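Why did the gripper squash the tomato?

A true story about robot fingers, for readers 8 and up

OK so. Robots are really strong. Also kind of clueless. Put those two together and sometimes you get tomato on the ceiling. (Well, on the wall. Nearly the ceiling.)

It happened in July at a small workshop called Jarkau, where people teach grippers to pick up food. A gripper is a robot hand. Most have just two fingers! Try it yourself: pick up a grape with only your thumb and one finger. Easy? Now put on thick winter gloves. Not so easy.

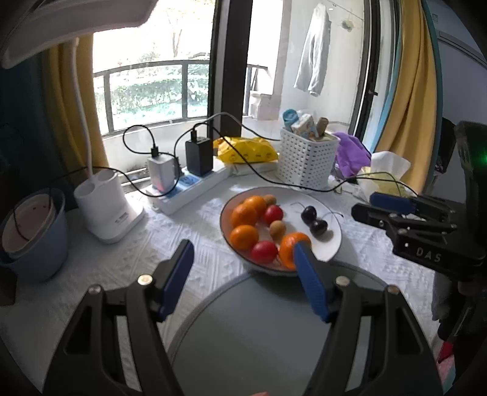

Blue finger pad, orange tangerine. Gently does it!

The gripper that went wrong was named Perisex. It was bolted to a table and did all its picking by itself. Its job that day: move one tomato from a plate to a box. It had done that 479 times already with no trouble at all. Try number 480... splat. Juice everywhere. Seeds on Sebastião Bittencourt's glasses.

So what happend?

Your skin has tiny sensors in it. When you pick up an egg they send messages to your brain. "Touching it now." "That's enough." You don't even notice, you just stop squeezing. Perisex had a sensor too, only one, inside its left finger. It measured how hard the finger was pushing. When the number got high enough, the computer said stop.

But a wire had come loose. Just a bit! Wiggly, like a tooth. And when the wire lost contact, the sensor sent the number zero.

Think about what zero means to a computer. Zero means "I'm not touching anything yet." So Perisex kept closing. Still zero. Closed some more. Still zero. The tomato never had a chance.

Engineers have a name for this, a sensor fault. The robot wasn't angry and it wasn't being naughty. It did exactly what its program told it, with a wrong number.

Was anyone hurt? No. But Rosimeire Pacheco, who runs the workshop, stopped everything anyway. What if it had been somebody's finger? She pushed the big red button (every robot at Jarkau has one, it cuts the power) and no one switched Perisex back on for 13 days.

Then they fixed it. The wire got a clip so it can't wiggle out. A second sensor went in the other finger. If the two don't agree, the gripper opens and waits for a person. And there's a new rule in the program: if you've been closing for a long time and still feel nothing, STOP, something is wrong.

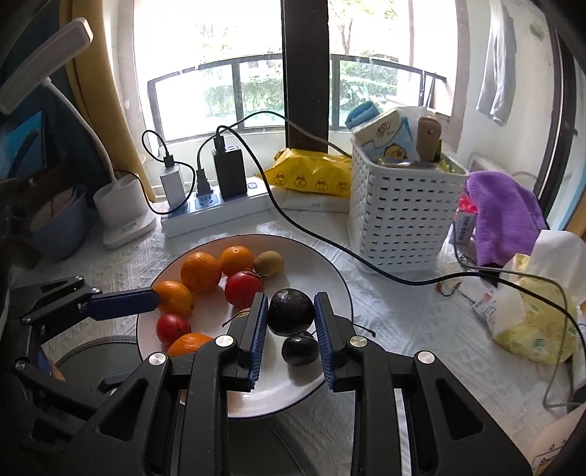

Testing came next, and testing takes ages. Over 4000 squeezes! You start with foam balls, then move on to real food. Different fruits are good for this because they all need a different touch. An orange has a thick peel, a kiwi is small and fuzzy, an avocado has bumpy skin and might be rock hard or mushy inside. A tomato is the tricky one, thin skin and lots of juice. Perisex got 90 tomatoes in a row at the end. Not one popped.

Staying safe near robots

Keep your hands out of the gripper, even when it's not moving. It might only be waiting.
Ask a grownup where the stop button is before you start.
Tie back long hair, push up floppy sleeves.
If it makes a weird noise or does somthing odd, step back and tell someone. Don't try to fix it.

Try this at home

You need a pair of kitchen tongs and a ripe tomato. Do it over the sink. Pick up the tomato with your eyes open, then with your eyes shut. How did you know when to stop squeezing?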